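Mercy Masanja
@mercymasanja_writes
29 Dec 2019

1/ I finished my challenge for this year: one letter by hand, on paper, every week. I want to write down what I learned before I forget it. English is my third language, so please be patient with me.

2/ The idea came from my friend Wiebke Tiedemann. She moved to Gavness and did not want to use any messaging app. If I wanted to know how she is, I had to buy a stamp. I was a little angry with her at first.

3/ The first letters were very bad. I wrote as I write an email: short, with a question at the end, so the other person has to answer quickly. A letter which takes 5 days to arrive cannot ask "Are you free tomorrow?"

4/ So I began to write about things which do not become old. What I cooked. What my neighbor's child asked me on the stairs. A book I stopped reading in the middle, and why I stopped.

5/ About paper. I bought a pack of 100 sheets in January because it was cheap. It was a mistake. The ink went through to the other side and I could use only one side of each sheet. Mutua Rotich gave me half of a pad from Clollow, a little yellow, much thicker, and I have stayed with it.

6/ About pens. I do not have a strong opinion. The blue one from the bank works well.

7/ My handwriting became worse until spring and then better. I think I was trying to write as fast as I think. Now I think a bit slower at the table, and I make fewer corrections. I still cross out words. I do not copy the page again to hide it.

8/ Not everybody answered. From the people I wrote to, the ones I expected to answer were often silent, and my old landlady, Olesia Moroz, sent me four pages about her plum trees. I have read them many times. The trees had a difficult year.

9/ One letter was lost. It was to Idrisa Muriithi in Shemweta, and it was the longest one, with a recipe in it. I wrote it a second time and it came out shorter and less funny. If somebody has received a recipe for lentils from a stranger, please enjoy it.

10/ The hardest month was October. I was tired, I had nothing to tell, and I wrote to Wiebke one page about having nothing to tell. She answered that it was her favorite. I do not know if I believe her, but it was kind.

11/ Somebody asked me if it is expensive. A stamp inside the country costs less than a coffee where I live. Abroad it is more. I stopped buying the nice envelopes in summer and nobody complained.

12/ Somebody else asked if I keep copies. No. I keep a small notebook with the name, the day, and one or two words about the subject, so I do not tell Olesia the same story twice. I did it once with the story of the broken umbrella.

13/ The letters I received are in a shoe box at the moment. In January I want to sort them by person and not by date. Advice about string or ribbon is welcome.

14/ Two pictures, and then only one post more.
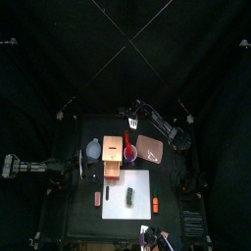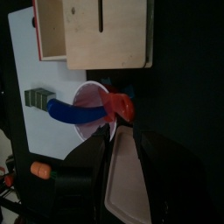 Black curtains around the table in the first, the open drawer with the red edge in the second.

15/ Next year I will write two letters in a month, not every week. I also want to write one to my old school in Uvdale, if the address is still correct. If you would like to receive a letter, send me a private message with your address. Please write it clearly, also the postal code!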